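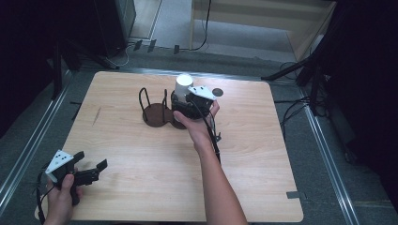
I want to make a case for the cup holder. I mean the small stand that lives on a table and keeps the paper cups upright, the kind with a couple of round bases and some bent wire, the kind most people buy once and never think about again. I think about mine a lot! I have come to believe it does more for a shared room than the good coffee, the nice kettle or the chairs we all argued over.

Some background. I help look after the break table at Takeda, a small workshop building in Justetthorpe where several little companies rent rooms by the month. Until January our cups lived in the plastic sleeve they came in. If you have ever shared a kitchen you know the sleeve. The first person tears it neatly along the top. The second person tears it down the side. By lunch it is a sort of transparent rag with cups sliding out of both ends, and somebody has pulled four cups when they wanted one and put three of them back upside down, and then you find a ring of coffee on the table where a cup rolled into a mug and the mug lost.

We went through 1795 cups in our last year of sleeves. I know because I did the ordering, and because Junpei Katayama, who shares the room next to mine, wanted to know why his part of the bill kept going up. I didn't have a good answer for him. People weren't drinking more coffee. They were throwing out cups that had been on the floor, cups that had been squashed, and cups that might have been used by somebody (who can tell?) and were sitting around loose with no home to go back to.

That last group is the one that interests me. A clean paper cup standing alone on a table is a mystery. Is it fresh? Did somebody put it down and walk off? You would have to pick it up and look inside, and most of us won't bother, we just take another. But the same cup sitting in a stack, in a holder, is obviously a clean cup. It hasn't changed at all and yet everybody trusts it. I find that wonderful.

So we got a holder with two sides, and right away there was a discussion about what the second side was for. My view, and I will defend it to anyone, is that one side should hold the stack and the other should be allowed to stand empty.

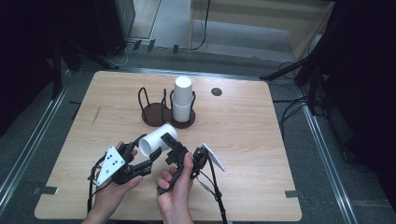

Noboru Yoshida thinks this is a waste of a perfectly good loop. He would fill both sides to the top and refill them once a week, and I can see the appeal, especially if you are the person doing the refilling. But try it for a few days. With both sides full you get two stacks going down unevenly, people moving cups from one to the other to even them up, and no place at all for the cup that came out stuck to yours. The empty side is where that extra cup goes. It is a parking space! You pull two apart, you keep one, you set the other down in the free loop, and the next person takes it first. It takes a second and nobody has to be told.

I also like what a holder does to your hands. Stacking paper cups is a nicer job than it sounds. You have to come down straight, with a light grip, or the rim folds in and the whole stack leans. Press too hard and they lock together and the next person is stuck prying. There is a small, soft sound when one seats properly inside another, and if I'm early I will happily tidy the whole stack just to hear it. Call me easy to please.

Now the objections. Junpei says we should all bring mugs, and he is right, and I do bring one. But we have visitors, and visitors don't carry mugs, and I would sooner hand them a clean cup than rinse out whatever is in the sink. Others say a drawer would do the job. I have lived with the drawer. Cups in a drawer lie down, roll to the back and come out with crumbs.

A wall tube is the serious rival. We had a Brikurex one in the old building, and it was fine until it jammed, at which point people reached up inside it with their fingers, and I stopped wanting a cup. An open stand has no inside to reach into. You can see how many are left, too, so I buy the next box before we run out.

Our last order was 250 cups from Retum and it is lasting far better than any box before it. If you run a shared room, clear a spot on the table, get yourself a two-sided stand, and leave one side free. Noboru is still filling both when he gets in before me, and I am still taking them out again.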